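My morning at the wrong end of a joystick

February 14, 2024

I'd been promised tea and a go on a robot, and I got both, though the robot came first. Skollgate has the upstairs floor of an old seed merchant's in Stolstead, and the person I'd come to see is the one who looks after the teaching side. She asked me to leave her name out ("my mum will only print it") so I'll just call her my host.

Teaching, as they use the word, means doing a job yourself through the arm, again and again, while the computer keeps a note of every move. "People think I sit and type instructions," she told me. "I haven't typed a number into an arm since I got here. I pick things up all day. I'm a very well-paid toddler."

There are two ways of going about it. You can take hold of a real arm and push it through the job by hand, which she likes for big sweeping moves. Or you can drive it from a chair with a controller, and that's how they do the small fiddly stuff. Beginners start in the simulator, a program called Demier, so off I went to a made-up room with a door, a light switch and a long grey table.

My task was to bring the gripper down over a little beige thing on the tabletop and pick it up. How hard could it be?

"Everybody goes in too fast," she said, pulling up a stool. "Go over the top of it first, get yourself pointing straight down, and then stop. Have a breath. The stop is useful, it learns the stop as well."

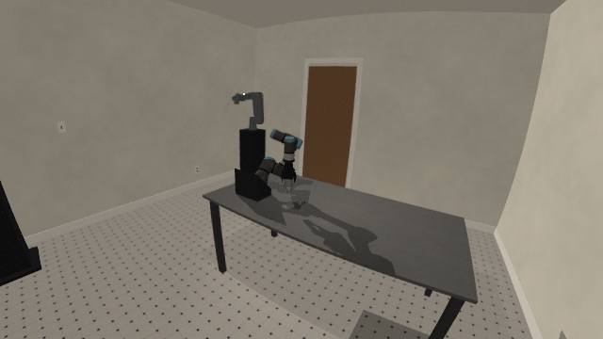
What the arm makes of it all

I missed, of course. I missed several times, and once I shoved the thing sideways and said a word I hoped wasn't being recorded. (It wasn't. Only the joints are.) The trouble is judging depth on a flat screen, and I asked if there was a trick to it.

"Watch the shadow," she said. "I spent my whole first week staring at the gripper and getting nowhere."

So I watched the shadow, and on my next try I got it! I was ridiculously pleased. She saved that one and binned the others, although she says a slightly wobbly attempt can be worth keeping if you put yourself right at the end of it. Their set for this one task, which they call Cadwaladr after a pub quiz team, stands at 366 goes, and she'd like 3000 before she trusts it with anything awkward.

Doesn't she get bored? "Oh, dreadfully. I do 11 and then I walk round the building. If I'm bored I get sloppy, and then I've taught it sloppy."

She's hoping to move the task over to a real arm in April. I asked whether the arm would end up moving like her, and she laughed and said her colleagues can already tell whose goes are whose. Hers drift a bit to the left on the way down. She's left-handed, and she's never managed to stop doing it.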